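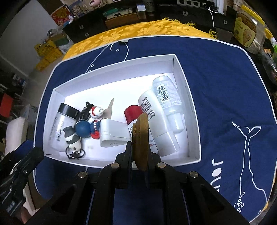
Learning to pick from clutter is a great place to begin with imitation, and I have been looking forward to this unit since the start of term! The idea is simple to say. A person does the task with a gripper in the hand, a camera on the gripper records what the fingers are facing, and later a robot arm carrying the same kind of gripper tries to do what the person did. The hard part is hidden in choices people make without thinking. Take the round wooden lid, held on edge between the two fingers with the bottles right behind it. A thin disk like that can be gripped flat or by its rim, and each choice leads to a different path out of the box. Our policy has to commit to one. If it averages the two, it gets a grasp that no person would use.

So, the central question for Unit 2: how do we train a policy on demonstrations that disagree with each other, and all of them right? 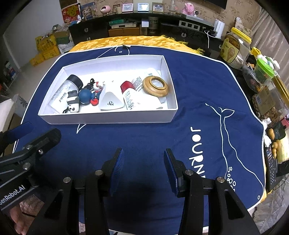 Unit 2: When good demonstrations disagree
by Esther Mfinanga

Start with plain behavior cloning. We have pairs of camera view and action, and we fit a network that goes from one to the other with a squared error. On a single object with a single sensible grasp this works surprisingly well. Put a tube, a bottle and a small toy together in one box and it falls apart. Two people facing the same view will go for different things, and the squared error pulls the predicted motion toward the space between them, where there may be nothing to hold.

The Pralmont method (reading packet, first paper) deals with this in two steps.

Step 1. Predict a short run of motions at once, so the policy can't change its mind between one camera view and the next.
Step 2. Sample that run from a learned distribution, so that "go left" and "go right" both stay possible and the middle stays unlikely.

I love how little else changes. Same data, same camera, and the network is close to the one you built in lab.

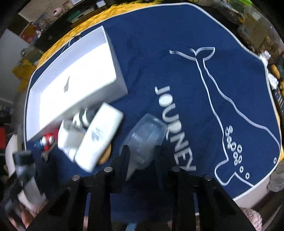
There is a cost, of course. A long run of motions means the policy is moving with its eyes half shut, and if an object rolls or tips during that run, it finds out late. A short run reacts quickly but brings back the dithering. Barasa trained on 600 demonstrations and tried several run lengths on the same held-out layouts. The middle lengths did best, and the curve is flatter than I expected. Look at the shape of it before you read their explanation, and write down your own guess.

Also look at how the error splits by object. Rigid, upright things were easy at every length. Things lying on their sides account for most of the misses.
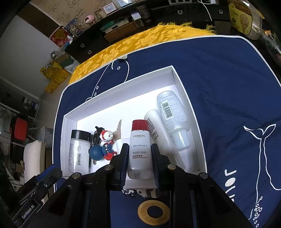 Kheri Nyaga
Teaching Assistant, Lab Section

For lab you will get 200 demonstrations from the shared set and the starter code. A tube gripped with its cap pointing up is a nice clean case to begin with, so pick a few like that and overfit them on purpose. Your loss should go close to zero. If it won't, check the gripper width first (it is stored in a different unit from position, and this gets somebody every year).

Then train on the full set for 3000 steps, once with squared error and once with sampling. Plot 20 sampled runs over one starting view. You want to see them split into separate bundles, and it's really fun when they do.

Bring both plots to section. Questions about the code go to me, questions about the reading to Esther.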